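Brello Serving Trays
Home > Kitchen and Table > Trays
Product code: BR-49
Page last updated 2019-12-06

If you have ever carried four mugs of tea up a flight of stairs on a tray that bends in the middle, you will know why we are so fond of the Brello. It is a good, stiff, sensible tray with a proper lip all the way round, and we have been selling it happily for years to cafes, village halls, bed and breakfasts and a great many people who simply like having their supper on the sofa.

The Brello comes from Sadeghi, a small family workshop we have bought from since we first opened the shop. Parisa Akbari looks after our tableware range and she went through no end of samples before settling on this one. She wanted a tray that could be wiped down in a moment, that stacked without sticking to its neighbour, and that didn't slide about when you set it down on a polished table. (She still uses one of the early samples at home, for seedlings in February and for toast the rest of the year!)

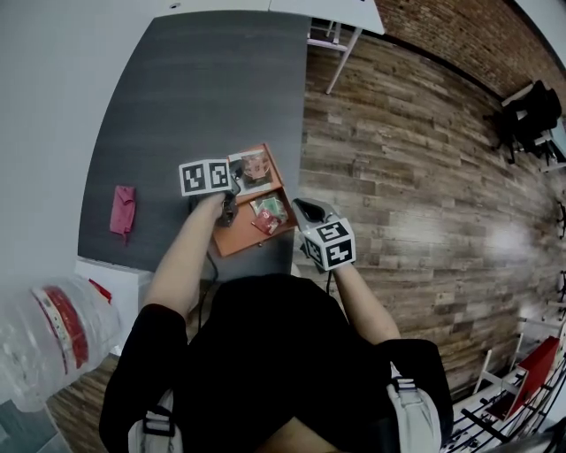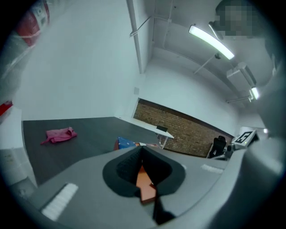 Colour is the thing we get asked about most, so do have a good think before you order. The Brello is made in cream, slate, moss and a warm shade we call Flusodach, and the colour runs right through, so a scratch won't show up white. Our own advice is to go for some contrast with whatever the tray will stand on. An orange-brown tray on a dark grey table, like the one with the person in the black shirt leaning over it, is easy to find again at the end of a long evening, and Flusodach would do the same job nicely. Slate on slate looks very smart in a brochure, but people do put their elbows in it.

Size and care
Length: 49 cm
Width: 21 cm at the narrow end of the range, other widths to order
Dishwasher safe on the top or bottom rack
Not for use in the oven or under the grill, please
Stacks of up to 15 are quite steady on a shelf

Stains are rarely any bother. Turmeric and beetroot will leave a mark if they sit overnight, and a paste of bicarbonate of soda and a little water generally shifts it - leave it on while you have a cup of tea, then rinse. Please don't use a metal scourer, as it dulls the surface and there is no bringing the shine back.

Goes well with
The Jedano non-slip liner, cut to fit the Brello and sold singly or in packs. It is lovely for anyone whose hands are a bit unsteady, and it rinses clean under the tap.

Ordering
Trays are sold singly, in any mix of colours. Larger orders are very welcome, and we have sent out as many as 3000 in one go, though we do need a bit of warning for that sort of number - do ring the shop first and we can talk through colours and delivery dates.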